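Mar 20, 2024

# Bench tips for working next to the arm

These are for anyone at Trurgate who cleans, re-glues or sorts used shoes at the Moltville shop. The arm has taken over most of the lifting and placing, and some habits that were fine at the old bench slow things down now. Mwanaisha Rweyemamu collected the tips from both shifts in March.

## Before the shoes reach the mat

- Knock the grit off over the bin. A dirty sole leaves sand on the mat, and a shoe on sand slides when the fingers close.
- Take out loose insoles and bag them with the pair number. Glued insoles stay in.
- Close every strap. Hook-and-loop straps left open will catch on a finger, on the next shoe or on your sleeve.
- Tuck laces inside the shoe. Don't tie them in a bow.
- Wet shoes go on the rack first. The grip was set up with dry shoes, and wet leather was never part of it.

## Setting a shoe down

Put one shoe on the mat at a time, sole down, toe pointing away from the arm. It doesn't have to be perfectly straight. Leave room on both sides for the fingers and keep brushes, rags and glue caps off the table. People used to park a brush beside the shoe they were working on, and that is the hardest habit to drop. There's a hook under the bench for it now.

Boots taller than 9 inches still go by hand. So do sandals, anything with a heel, and baby shoes — the fingers can manage those last ones, but they come out creased.

If the arm misses twice on the same shoe, press hold, take the shoe off and put it in the gray tote. Don't nudge it into place while the arm is moving. Write the pair number on the sheet so the evening shift doesn't try it again.

## Looking after the mat and fingers

Wipe the mat with a damp cloth and a drop of dish soap at each break. Skip the citrus cleaner, which leaves it slick. Glue spots come up best once they're fully dry. Roll them off with your thumb.

The finger pads pick up lint from felt linings. With the arm switched off and the light out, go over the pads with an old toothbrush, along the ridges. White shoes show every smudge, so do this before a run of them and save the black ones for the end of the day.

## What has changed in the jobs

Sorting used to be one person standing at the table for a full shift. Now you do 5 pairs of checks at the table, then go back to stitching or glue while the arm works through the row. Most people like the change. A few miss having one steady task, and they can ask for a longer turn at the wash sink.

The count on the Koo screen (535 on the best day so far) is for planning the drying racks. It isn't a score for whoever is on shift, and it won't be used in reviews.

Wrists and shoulders are better off with less lifting, but necks aren't. Checking straps means looking down a lot, so raise the stool and swap places every 10 trays. The fan on the Murov cabinet is loud enough that you may not hear someone behind you — say so when you walk past.

New people should spend their first morning doing only the prep. Strap shoes are a good start: press each strap flat from one end to the other, check that the end doesn't stick out, set the shoe on the mat and take your hands back behind the tape before you press go.

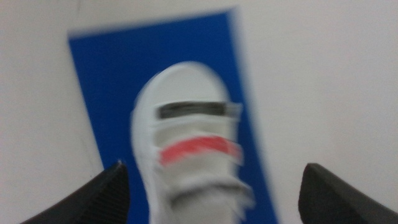
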